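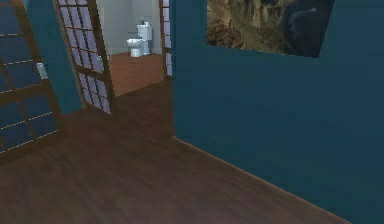

Forkia Housing Office: notice to tenants on the winter heating credit. Please read all posts in this thread.

1/ Applications for the credit open on the first business day of December. Forms are available at the front desk and at the Sernoria branch office.

2/ The credit is $44 per month for three months. It is applied to the rent account and cannot be paid in cash.

3/ Tenants who received the credit last year must apply again – approvals do not carry over.

4/ Please include one recent heating bill and a copy of the lease page showing your unit number. Forms without both will be returned by mail.

5/ Residents of the Risetti building should use Form 318. All other tenants should use Form 19.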